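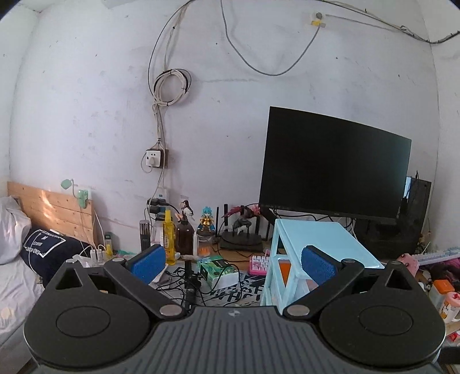
Getting marks off a painted wall

Start with a dry cloth. Half of what looks like a stain is dust with ambitions, and water turns it into gray paste.

For scuffs, rub lightly with a white eraser, the kind kids lose in February and find in June. Shoe marks usually give up by the third pass.

Grease wants a drop of dish soap in warm water and a well-wrung sponge. Work from the bottom up or you'll get drip lines that outlast the stain. Rinse, then leave it alone until morning before you judge it.

Melamine sponges do work - they are also very fine sandpaper, and on flat paint they leave a shiny patch you'll see every evening when the lamp goes on. Try one behind a door first.

If the spot is still there, touch it up with a small roller. My leftover can was labeled "white, hall?" in my own handwriting, so write the color code on the lid.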